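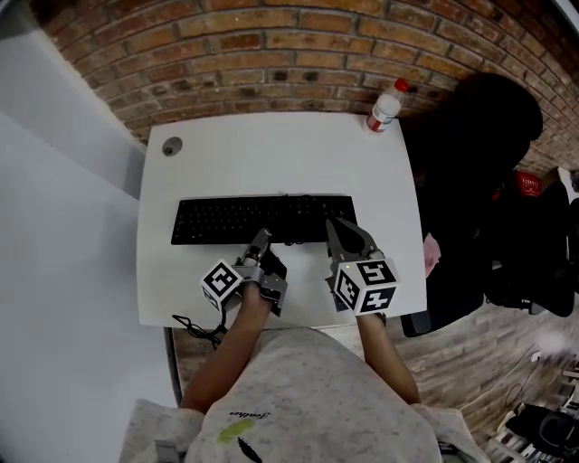 Budgeting for a handheld gripper setup, what am I forgetting?

Posted by Mebrat Admasu, 20 May 2021

Hi all! I'm putting together a small budget for recording desk tasks by hand (typing, moving a keyboard, picking up small stuff) so we can train an arm later on. We don't own the arm yet, that's next year's money. For now I have $2,000 and I'm looking at a pair of Niro handheld grippers with the marker cubes. My boss wants one number by August and I'd rather not go back and beg for more. What else needs to be on the list? And do I buy one pair or two?

Hamdia Birhane
One pair, and spend what's left on the boring things! I did this with a set from Worku and blew almost the whole budget on the grippers, then had to buy everything else out of petty cash. Put down a powered USB hub, longer cables than you think (ours kept dragging over the edge of the desk and tugging on my wrist), spare fingers, and spare marker cubes. Cubes get scuffed and then the tracking goes jumpy. We went through 3 in our first season. Also storage! Video piles up fast, and I'd price two big drives so you have a backup.

One more thing: ask the seller what the grips weigh. My hands were done after 18 minutes with the first pair we tried, so if other people will be taking turns, have them hold one before you order.

Nonel
get two pairs, you'll break one

Niltura
I'd hold off on the second pair too. Shipping on ours took 7 weeks, so if you're worried about downtime, just order the spare parts in the same box. Do you already have a decent desk and chair? If you do, leave furniture off completely. A plain desk and a cheap keyboard are fine for what you're describing.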